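From: Aslak Aasen
Date: Jul 5, 2020
Subject: Re: finger pads on the brick table

Sobia Kakakhel wrote:
> Did you ever settle on a grip force for the bricks? Ours slip
> at the low setting and skid across the plate at the high one.

Not settled, but closer. I've gone back to the short black fingers and put the pads from Laddale on them. Over 230 picks they slipped 20 times, nearly all on the two-stud bricks. Without pads I gave up counting.

The plate is still on the marbled film, which I'd like to change. The glare upsets the wrist camera more than the gripper does. 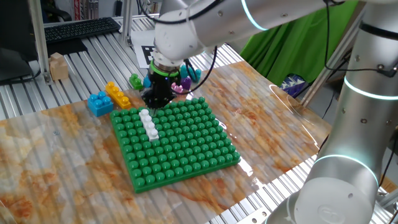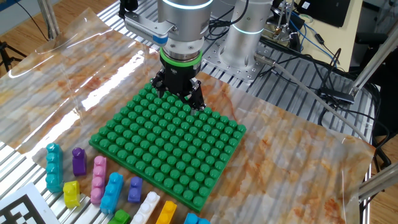
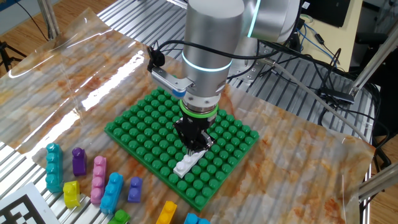

Green baseplate and a black gripper in all three.

Ragnvald Wikström wrote back to me off-list that the force setting matters less than the closing speed, and that he would halve the speed before buying any more pads. He also asked whether the controller logs finger position at contact. Ours does, but only with the newer firmware, and I haven't put that on the second arm yet.

I'll try the slower closing next – same bricks, same start poses. If anyone has the Gashaw fingers to lend for a fortnight, please write to me directly.

Aslak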